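Status: draft four, January. Prices are quotes unless marked otherwise, and quotes go off faster than milk.

# sink-bench-budget

Planning notes and cost sheets for the dish-handling bench at Vamstead. The repo holds the shopping list, the reasoning behind the shopping list, and the arguments we had about the shopping list. It holds no control code. If you came for control code, you want the repo next door, which has much better morale.

## What's in here

- `quotes/` - supplier quotes as received, spelling mistakes preserved
- `scenes/` - simulated kitchen scenes, used to decide what we need before we pay for it
- `sheets/budget.csv` - the one that counts
- `sheets/budget_old_DO_NOT_USE.csv` - the one everybody opens

## The basic plan

We buy one arm, one gripper and one sink, in that order of pain. The arm quote is from Weserska and includes the controller, the cable set and a training day in a city none of us live in. Henare quoted lower but left out the mounting plate, the pendant and, as far as I can tell, the colour of the thing. Fleltex is supplying gripper fingers in packs of 24, and you can't buy fewer. Spares are therefore the only line in the budget that's comfortably funded.

Reach is what drives the cost. An arm that can work over a bench is one price. An arm that can get down into a deep basin, past the rim and a tall tap, without clouting either, is another price, and we found that out in simulation for the cost of electricity. There are 300 scenes in the set. The awkward ones are those with things sitting right down on the basin floor, like a detergent bottle standing on a plate. Grab the bottle first or the plate stays put. Grab the bottle badly and you're budgeting for a mop.
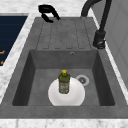
Dorottya Szilágyi commented on draft three that the basin depth ought to be settled before anyone signs for an arm, and that we're about to pay for reach we could get free by choosing a shallower sink. She also asked why the sink has its own cost centre.

She's right on the first point. The depth is now a column in `budget.csv`, and the arm order waits on it. On the second point, the sink has its own cost centre as Finance classes it as plumbing.

## Running the numbers

```
python tally.py sheets/budget.csv --contingency 10
```

The contingency flag is a percentage. Someone once typed 500 and for one lovely afternoon we could afford everything.

## Known gaps

- Freight on the arm is a guess. The last crate came in at over 50 kilograms and the loading dock had opinions.
- No figure yet for guarding. It won't be small.
- Waterproof sleeve for the wrist: two quotes, wildly different, same sleeve.
- The scenes don't model running water, so nothing in here tells you what a splash does to a warranty. Read the warranty. Then read it again with a drink.
- Crockery is budgeted as a consumable.

## Changing things

Open a pull request against `budget.csv` and put the quote in `quotes/` with it. Rows without a quote get reverted - yes, including mine. Keep amounts before tax, one currency, and don't merge cells, it's a CSV and you can't, but people keep trying.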